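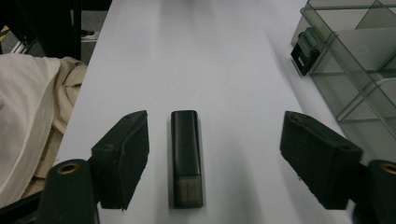 Page 20

Section 4. Finger pads and teach pieces

This section covers routine care of the gripper on the Mollen hand-held tool and the short check that follows it. The same gripper body is used on the Bolleck arm, and the steps apply to both except where a note says otherwise. Allow 20 minutes the first time.

You will need:
Pad set 656 (two pads, left and right)
Lint-free cloth
Soft brush
Hex key supplied with the tool
Sorting box with removable dividers
One small test object, no wider than the pad

4.1 Before you start

1. Press the power button on the handle and hold it until the status light goes out. On the arm, use the cell's main switch and wait for the brakes to set.
2. Unplug the data cable at the tool end. Pull on the plug, never on the cable.
3. Open the fingers by hand to their full travel. They should move together. If one lags, stop and go to Section 5, Linkage Adjustment.
4. Clear a light-colored, matte work surface. Glossy tables throw reflections into the tool camera and will spoil the check in 4.4.

CAUTION: Keep your fingers out of the linkage while opening or closing the gripper by hand. The spring return is strong near the end of travel.

4.2 Cleaning the pads

1. Brush each pad from the root of the finger toward the tip. Dust settles into the textured face and reduces grip on smooth plastic.
2. Wipe the top of each finger with a dry cloth. Do not push the cloth into the small holes on the upper face.
3. Look along the edges of both pads. Trim loose threads or slivers flush with a sharp blade, cutting away from the pad.
4. Press the pad face with your thumb. It should spring back at once. A pad that stays dented must be replaced.

NOTE: Do not use alcohol, solvent or tape to lift dust. All three attack the adhesive.

4.3 Replacing a pad

1. Lift the pad at the root end and peel it slowly toward the tip.
2. Rub off leftover adhesive with your thumb or a plastic scraper. Metal scrapers mark the finger and the new pad will not sit flat.
3. Check the letter on the back of the new pad (L or R). The two are not interchangeable.
4. Remove the backing, line up the root end first, and roll the pad down.
5. Close the gripper on a folded cloth and leave it closed for 5 minutes.
6. Replace pads in pairs, even when only one is worn. Unequal pads pull the object off center, and the width reading will be wrong.

4.4 Checking the grip

Run this check after cleaning, after any pad change, and at the start of each recording shift.

1. Plug in the data cable and power up. Wait for a steady light.
2. Stand the test object upright on the work surface. Leave a hand's width clear on both sides.
3. Hold the tool so that the object sits midway between the open fingers. Both fingertips should be in the camera view.
4. Close slowly until both pads touch. The object should not turn or slide as the second pad arrives.
5. Lift, hold for a slow count of 5, and set it down in the same place.
6. Repeat 4 times. If the object slips on any lift, clean the pads again and start over from step 2.

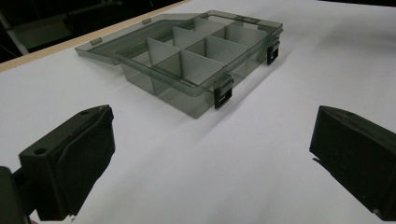 7. Place the sorting box within easy reach, lid fully folded back so that it lies on the table. A half-raised lid catches the outer finger on the way in.
8. Push each divider down until it seats. A divider standing proud will be knocked over by the fingertips and the lift has to be discarded.
9. Pick up the test object and lower it into a near compartment, then a far one. Open the fingers only as far as needed to let go.
10. Take the object out again and close the box. Fasten both latches by hand. Do not use the gripper to work the latches on this model.

NOTE: Tinted boxes such as the Amaral type are harder for the camera than opaque ones. If the preview loses the divider edges, move the lamp to the side before changing any exposure setting.

4.5 If the check fails

Object turns when gripped: pads not level, or one pad fitted the wrong way around. Refit.
Object slips straight down: dust on the pads, or low closing force. Clean first, then see Section 6.
Fingers stop short of closed: debris in the linkage. Power down and brush it out.
Width reading jumps: data cable loose at the handle. Reseat and restart.
Pad lifts at the tip: adhesive not cured. Replace the pad; do not glue.

Pads returned under warranty go to the Trurkport service desk with the tool's serial number. Keep the old pair until the new one has passed the check in 4.4.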